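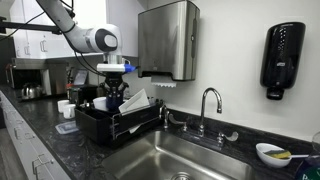

# How to Wash Cups by Hand and Get Them Dry at a Small Sink

Home Kitchen Laundry Floors Small Spaces Archive

By Pangilinan
Friday, November 14, 2025

Cups are my favorite thing to wash. I know how that sounds! But a cup is small, it fits in one hand, and you can go from coffee ring to completely clean in the time it takes the kettle to get going. I've been writing Jinico for years now and this is post number 178, and I can't believe I've never done one on plain old cups.

The method below works at any sink, but I wrote it with a shared one in mind, the kind with a single basin, one rack and a stretch of counter that everybody uses. There was one like that on my floor in the Altar building, where I worked before I moved across town, and I learned most of this standing in front of it.

What you'll need

- Dish soap
- A sponge with a soft side and a scrubbing side
- A small bowl for the sponge to live in
- A bottle brush or a long-handled brush, if your cups are tall
- A rack with open sides
- Baking soda for tea and coffee stains
- Paper towels or a clean dish cloth

Step 1. Clear the rack first

Do this before you touch the water. Put away whatever is already dry, and pull out anything that isn't a dish. Racks collect paper like you wouldn't believe: envelopes, folded notes, the instructions that came with the new filter. Find the paper another home, ideally on a hook or in a drawer well away from the faucet. If it has to stay near the sink, stand it on the far side of the soap.

While the rack is clear, lift it and wipe underneath. Dark granite is wonderful at hiding drips and then showing you a chalky ring a week later.

Step 2. Empty and rinse

Tip out the last of the drink and rinse the cup under warm running water, turning it so the stream hits the whole inside wall. If you have a tall arched faucet, lucky you! You can hold even a big travel mug upright under the spout and fill it to the brim. With a low faucet you'll need to tilt.

Check the drain before you start on the next cup. Tea leaves and bits of lemon should go in the trash, and it's much nicer to scoop them out now than after they've been under a pile of dishes.

Step 3. Soak only if you have to

A cup from this morning doesn't need a soak. A cup from Tuesday might. Fill it with hot water and a drop of soap and leave it for 20 minutes, inside the basin if there's room, so an elbow can't send it off the counter. At a shared sink, please stay close by. A soaking cup that outlasts its owner is how arguments start.

For brown tea rings, skip the soak. Empty the cup, sprinkle in a spoonful of baking soda, add just enough water to make a paste, and rub it around with your fingers. I get such a kick out of watching those rings come off.

Step 4. Wash from the rim down

Put a small squirt of soap on the sponge and start at the rim, since lips go there and so does lipstick. Pinch the rim between your thumb and the sponge and turn the cup all the way around, 2 full turns. Then do the inside wall, then the bottom, then the outside and the handle. The foot of the cup is last. Give it a quick swipe too, or it'll leave a coffee ring on your nice clean desk. 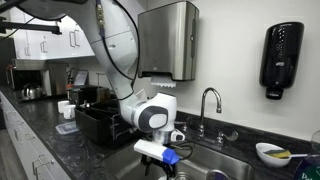

Sponges deserve a section of their own, and I could go on about them all day. A sponge that sits in a puddle goes sour fast, and a sour sponge makes every cup smell faintly of old soup. Squeeze it hard after every wash and give it somewhere to sit that's off the counter. A white ceramic bowl beside the sink, with the yellow sponge in it, is a setup I really like: easy to spot, easy to grab, and the bowl itself can be washed along with everything else. Tip out any water that gathers in the bottom. Use the yellow side for glazed cups and glasses, and save the green scrubbing side for baked-on messes and bare stainless steel pans. Anything with a printed design or a painted rim should get the soft side only.

Step 5. Rinse well

Soap left in a cup is worse than coffee left in a cup, if you ask me. Fill, swirl, pour, and do it again. Then run the outside under the water and feel the handle with your thumb. If it's slippery, it isn't finished. If your faucet has separate levers, get the temperature comfortable with both before you put a hand under it.

Step 6. Load the rack so air can get in

My rules for this are simple:

- Cups go upside down, tilted a little if the rack lets you.
- Leave a finger's width between them.
- Tall cups go at the back and short ones in front, so you can see what you have.
- Keep the rack right up against the sink, so wet hands don't travel far and the counter stays drier.

Wire sides are great for this because air moves through them. If your rack has a solid tray below, pour it out each time. I was slow to pick up that habit and had a very unpleasant tray to show for it.

A mix of colors in the rack helps more than you'd think, too. A dark blue cup and a white one side by side are impossible to confuse, so nobody has to sniff a mug to work out if it's theirs.

Step 7. Dry by hand when you're in a hurry

Air drying is easier, but sometimes you want that cup now. Tear off one paper towel, fold it in half, and push it down into the cup with two fingers while you turn the cup around it. One sheet is plenty for one cup. Use the same sheet on the rim, then the outside, and then to wipe the edge of the sink before you throw it out.

If the towel dispenser is on the wall above the faucet, shake your hands over the basin before you reach up. Otherwise you'll soak the next sheet and it will tear off in your fingers.

Step 8. Leave the sink nice

Rinse the basin, wipe the counter behind the faucet where the water pools, and wash your hands for 20 seconds with hand soap. Dish soap is hard on skin if you do this several times a day.

A few extra notes

Insulated cups: take the lid apart. The gasket pulls out on most of them, and yes, you should look under it. Leave lid and cup separate until both are bone dry.

Cups with chips: a chip on the foot is fine. A chip on the rim means the cup becomes a pencil holder.

Hard water spots: wipe with a cloth dampened with white vinegar, then rinse. My sister site, Jostesa, has a longer piece on getting scale off faucets, and I plan to redo it in May with better tips for chrome.

If you've got a trick for narrow-necked bottles, send it to me! I still haven't found one I love.

This site uses cookies to remember your preferences. Accept Decline Settings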